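2024-12-20

Last day before the break and I spent most of it on the boiler. The pressure had dropped again overnight and the radiator in the back bedroom was stone cold when I got up at ten to seven. I topped it up, bled the radiator, topped it up again. The Fuvix man had said in September that the valve would see out the winter. I rang them at nine and was 17th in the queue, so I put the phone on the worktop with the speaker on and made porridge. They can send someone on the 27th. I said yes to that.

Deok-su Maeng came by at half ten to return the sack truck. He stayed for tea and we talked about the allotment. He has given up on parsnips. His came up forked and full of canker for the second year and he wants to put the whole bed over to flowers for cutting, which he says his mother always did with the wettest end of her plot. I told him tulips would sulk in that clay. He thinks they will be all right if he digs in enough grit and treats them as one-year bulbs. He has bought 93 of them from Nustlow, marked down because it is so late, mostly a plain red with a few mixed in. I looked it up after he had gone and the book says you can plant as late as the end of December provided the ground isn't frozen, so he may well be right.

I offered him my spare bags of grit. There are four behind the shed, left over from the path. He can have the bulb planter too, though the handle is loose.
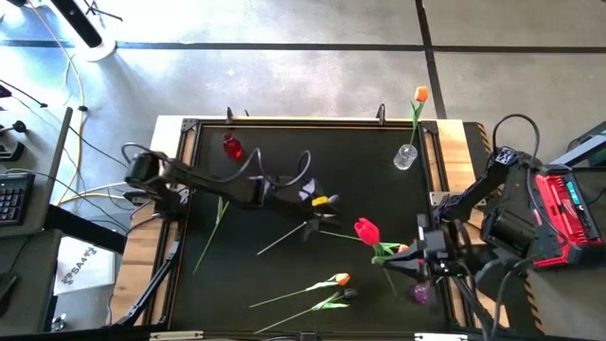
A red tulip, stem and leaves and all. The flower still closed.

Walked into town after lunch. Cold but dry, with a wind coming straight down Prendergast Road. The post office queue was out of the door so I went to the library first and took back the two I had finished and the one I hadn't. I got to page 677 of that and there were still a couple of hundred to go, and I found I didn't mind not knowing how it ended. Took out a short one about canals.

Post office again at three, no better, but I stood in it. The parcel for Leeds cost more than what was in it. Then the market for sprouts, a swede, chestnuts and a bag of clementines. The woman on the veg stall had no red cabbage left. I shall do the white one with vinegar and see whether anyone says anything.

Bus home was late and then two came together. I got on the second and had the whole top deck.

Evening. Rang my sister. She is driving down on Monday after all and will bring the folding bed, so I need to clear the back bedroom, and that means finding somewhere for the jam jars. She asked about the boiler and I told her to bring a thick jumper. We went through the food and agreed she will do the trifle and the cheese. She wanted to know if I had ordered the bird and I said yes, Tuesday morning, any time before noon.

Wrote the last of the cards, the ones for people who live near enough to have them pushed through the door. I had about 20 stamps left over from last year and now can't find them. They are probably in the Plorus tin with the batteries and the fuse wire, and the tin is probably in the loft.

Checked the boiler at ten. Pressure has held since the morning, needle just in the green. Put the fan heater in the back bedroom for half an hour to take the damp off and it smelt of burnt dust, so I opened the window and lost all the warm again.

Tomorrow: jam jars, loft, the four bags of grit round to Deok-su before he starts digging. Need lamp oil and string.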